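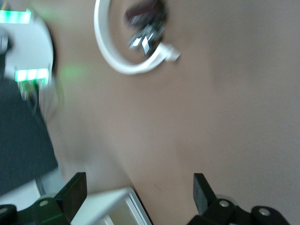 The robotics elective at Farkwood meets in a former typing classroom at the end of the second floor. The desks are bolted down, so the students work around them. There are 15 people enrolled this year, split into teams of three, and by November each team is expected to have an arm that can pick something up and put it down in a different place.

That sounds like a small goal. Last year only one team reached it before the winter break.

The course was started by the school's physics department with money that had been set aside for a greenhouse. It has no textbook. Students get a binder of loose pages, a login for the shared computer and a list of tasks, and the first task is to make the arm move to a point and stop. Most teams need a week for this. The arm moves right away, but stopping at the right point takes longer, and stopping there every time takes longest.

From there the list gets harder. Task four is picking up a small box with the gripper. Task five is doing the same with the box turned at an angle. Task six, the one students complain about most, is to do it using only the view from the camera on the wrist. The operator sits with their back to the table and watches a screen.

The wrist view takes getting used to. The fingers are always at the bottom of the picture, and everything else swings around them. When the arm tilts, the tabletop tilts too, and a fast move turns the whole picture to a smear. Students who are good at video games tend to start out well and then get stuck, the teacher says, as they expect the picture to keep up with their hands. There is a short delay between the controls and the arm. Slower students often pass task six first.

One junior on a team called Murín – the Slovak word for a chimney sweep's black, according to the student who picked it – keeps a notebook of failed attempts. Each entry has the time of day, the joint settings and one line on what went wrong. "Closed too early" appears on nearly every page. So does "pushed it." Her team now makes a new operator read the last two pages before touching the controls.

Much of the work has little to do with the arm itself. Cables have to be routed so that they don't pull when the base turns. Screws work loose. One team lost most of an afternoon to a connector that looked seated and wasn't. The teacher keeps a box of spare leads in a locked drawer and hands them out one at a time, and a student who asks for one has to explain what they have already checked.

The students are working toward the Durnia Cup, a spring meet for school teams held in the gym at Storkcombe. Each team gets 2 runs on a table it has not seen before. Objects have to be moved from one side to the other, and points come off for anything dropped or knocked over. A perfect run is worth 50 points. Farkwood has never placed in the top half, and the teacher does not seem bothered by it. He is more interested in whether a team can say why a run went wrong.

That question takes up the last part of every class. The arms are powered down and each team plays back its recordings at the front of the room. The others watch and call out where they would have stopped. The discussions are mostly practical. Was the wrist too low? Did the fingers line up with the long side or the short side? Should the approach have been two moves instead of one? A freshman who had not spoken much all month pointed out that his team's arm always drifted to the same side on the way down, and the next day they found a bracket mounted slightly crooked.

Not everyone stays with it. A few students drop the class each fall, usually around task five, when progress slows and there is less to show at home. Those who stay often come in at lunch. The room is open from noon, and the only rule is that no arm runs without a second person standing next to the switch.

The school would like to offer a second year of the course. For now there is no space in the schedule, so returning students sign up as assistants and help the new teams with wiring and setup. They get half a credit for it. They are allowed to answer questions, but they may not take the controls – a rule that the assistants say is the hardest part of the job.

The next team trial is scheduled for the week before break. Murín has asked to go last.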